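Drulano Quit Kit Review: Six Weeks Without My Evening Cigarettes

Posted Thursday, January 29, 2026

I should tell you right away that I've quit smoking more times than I can easily remember. I smoked for 18 years, and in that time I tried patches, cold turkey, a hypnosis tape from a library sale, and one very silly April when I decided I'd only smoke outdoors and then spent the whole month standing in the rain. So when my sister-in-law mailed me the Drulano kit with a sweet note tucked inside, I thanked her, put it on top of the fridge, and left it there until after the holidays.

I'm so glad I finally took it down! It isn't perfect, and I'll get to the parts that drove me up the wall, but it did something for me the other things hadn't, and a few of you have written asking for a proper review.

Inside the box you get a spiral-bound workbook, a deck of 27 cards, a cloth bag of wooden tokens, and a little locking tin with a timer in the lid. There's no nicotine in the kit at all. The workbook says plainly on its first page that you should talk with your doctor about patches or gum or medication if you want them, and I did (I ended up using the gum for the first stretch, and my doctor was very happy to be asked).
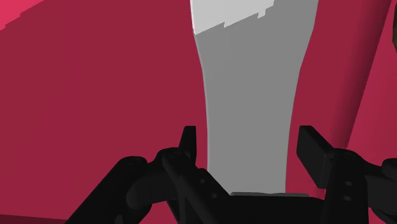 Deep red with a touch of gray.

The cards are the heart of it. Each one has a small thing to do when a craving comes along, and they're meant to take up the few minutes until it eases off. Some are simple, like rinsing your mouth with cold water or walking to the end of the block and back. Others ask you to write down where you are and what you were doing just before. I rolled my eyes at those to begin with, and then I read back my first week and saw that nearly every craving had come while I was on the phone. I'd never once noticed! Now I fold laundry when I talk to my mother, and we're both better for it.

I wish they'd printed the cards on something sturdier. Mine went soft at the corners in no time, from living in my coat pocket with the keys. A friend has the older Rekard set, which is laminated, and hers still looks new, though I found the advice in it a bit bossy. There was a lot about willpower and very little about what to do when you slip.
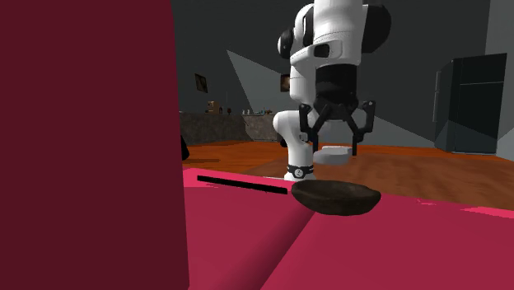 Tokens sounded like the part I'd skip, and they turned out to be my favorite. You take one out of the bag for every smoke-free day and put it somewhere you'll see it. The workbook suggests a jar, but a jar hides the bottom ones, and I like to see them all spread out. Something low and open works much better, along the lines of the shallow dark brown bowl on the red table in the picture, and mine sits by the coffee maker where I can poke at it in the morning. If you slip you don't put any back, and I think that's a kind way to do it. I slipped in the second week, after a funeral, and it meant a great deal to come home and find the tokens still there waiting for me.

Now for the tin. Oh, the tin. You're supposed to lock your last pack in it during the cutting-down stage, but the timer is hard to read, the buttons are tiny, and it beeps when it opens, which at eleven at night is about the worst invitation I can think of. I gave up on it and handed the pack to my husband. If you'd really like a timed box, the one from Kütt has a much bigger dial and opens quietly, though you'd be buying it separately.

The workbook is planned for 6 weeks, and I stretched a couple of the chapters because I wanted to do them twice. The section on sleep is lovely. The section on food is thin, and I'd have been grateful for more, considering how much toast I was eating. There's also an app from Brolness that's supposed to go along with the book, but it kept asking me to sign in again, so I stuck with my pencil.

Would I buy it for somebody else? Yes, and I have, for a cousin who's been talking about quitting since his daughter was born. I told him to see his doctor first, to leave the tin in the box, and to call me any time he feels wobbly. He's called twice so far, and we mostly talked about the baby.

My rating: four stars out of five. I took one off for the tin and the floppy cards.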